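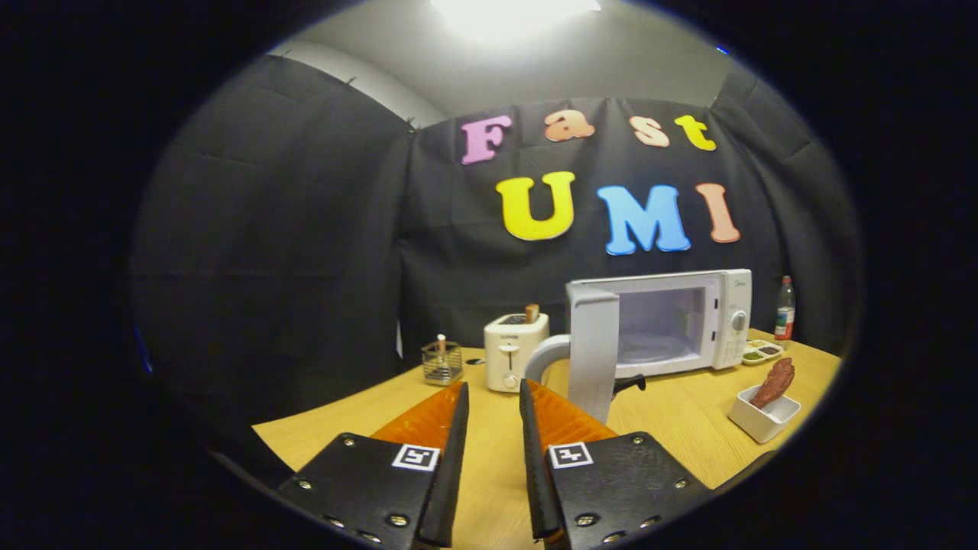

Slide 1: Wire mesh basket on a light wooden table

Do the speed numbers tell us anything?
Notes for the Nitmont coaches' clinic, 4 March 2021

SLIDE 1
Say hello, wait for the back rows. Ask who bought GPS vests for their team last year. Then ask who changed a game plan over what the vests said. Leave a pause.

SLIDE 2 - What we were sold
Kamata vests, Melell software. The pitch: faster top speed in practice means more big plays on Friday night. Read the sales line out loud, slowly. I asked for the study behind it and got a brochure.

SLIDE 3 - What we have
One season at Rerkard. 2941 logged sprints, 103 of them in games. Stay on this one. Nearly everything on the dashboard comes from practice, in shorts, with no one trying to tackle anybody.

SLIDE 4 - The chart everyone likes
Line goes up, looks great. Now take out the two kick returners. Click. Line goes flat. Don't rush to explain it, let them look.

Someone will say the sample is too small. Agree. It was also too small when the chart was on the sales page.

SLIDE 5 - Top speed vs. first three steps
Our backs almost never hit top speed in a game. They get hit first. The vest is weakest on short bursts, so we are paying to measure the part that comes up least. Skip the math unless asked.

SLIDE 6 - Cost
$1840 a season for us, before the spare batteries. We could use that on film, or a second set of sleds. I'd take the sleds.

SLIDE 7 - Where I could be wrong
Workload. If a kid's total running jumps in one week I do want to know, and the vests may help there. I haven't seen it prevent a pulled hamstring yet. We look again in April.

Questions. If the Melell rep is in the room, ask for the game-only data again - politely.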